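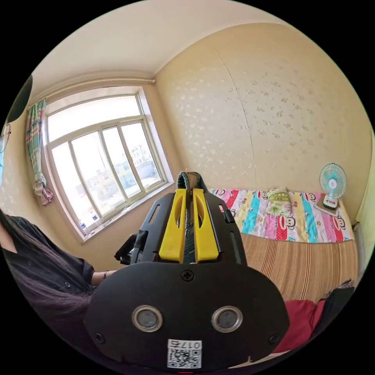
Bedroom, by the window. Hand-held gripper marked 017, yellow fingers upright and parallel, bed with the monkey-print sheet behind.

Gallery: Wumetti home recordings, finger width fault

The Wumetti home set was recorded with hand-held grippers in lived-in rooms, mostly bedrooms and kitchens. In September a check of the finished sessions found that the finger width reading was wrong in 18 of them, out of 179. The video in those sessions is fine. The number stored alongside it, which says how far apart the fingers are, is not. The page covers what was found and what has changed for people using the grippers.

What went wrong

The width reading is zeroed once, when the gripper is switched on, with the fingers pushed fully together. If they are a little apart at that moment, the gripper takes the gap as closed and every reading after it is off by the same amount. On the worst session the error was 8 mm. A folded cloth held between the fingers was logged as nothing at all.

There was no warning. The start light came on as usual and the recording ran to the end. The fault came up when the Boltden playback tool drew closed fingers while the video showed them open.

Why the fingers were apart

Two causes. On most of the affected units, lint from bedding had worked its way into the finger slide and stopped it just short of the end. Bedrooms were worse than kitchens for this. On the others, the yellow fingers had been swapped for new ones from the Borkar batch, and the mounting faces had not been cleaned of molding flash. They closed at the tips and stayed open at the base, and the gap was too small to notice at arm's length.

The screws were suspected first. All the units were opened and the screws checked, and none had come loose.

What it affects

Anything trained on finger width from the 18 sessions should be set aside until the corrected files are out. Sixteen can be repaired, as the fingers close fully on their own at some point in the recording and the offset can be read from there. The other two have no clean closing and will be dropped.

Hand position and the tracking data were compared with a second recording made in the Cavalcanti rooms and are not affected.

Safety note

While the slide was being tested, one tester forced a stuck finger with a thumb and it let go suddenly. The result was a pinched thumb and a small cut. Do not force a finger that has stopped. Switch the gripper off, set it down on something flat and brush out the slide.

Changes for anyone recording now

Brush the slide before the first session of the day and again after any work with sheets, mats or cushions.

Close the fingers and hold them closed until the second beep. One beep means it has power, two means the zero is stored.

Open and close the fingers fully at the start and end of each recording, in view of the camera.

Stop every 20 minutes and check the zero against the metal gauge in the case. If it has moved, note the gripper number and the time of day and change to a spare.

New fingers must be checked on the gauge at the tip and at the base.

Repaired files keep their old names, with a "w2" at the end. The old versions will stay up for one more month.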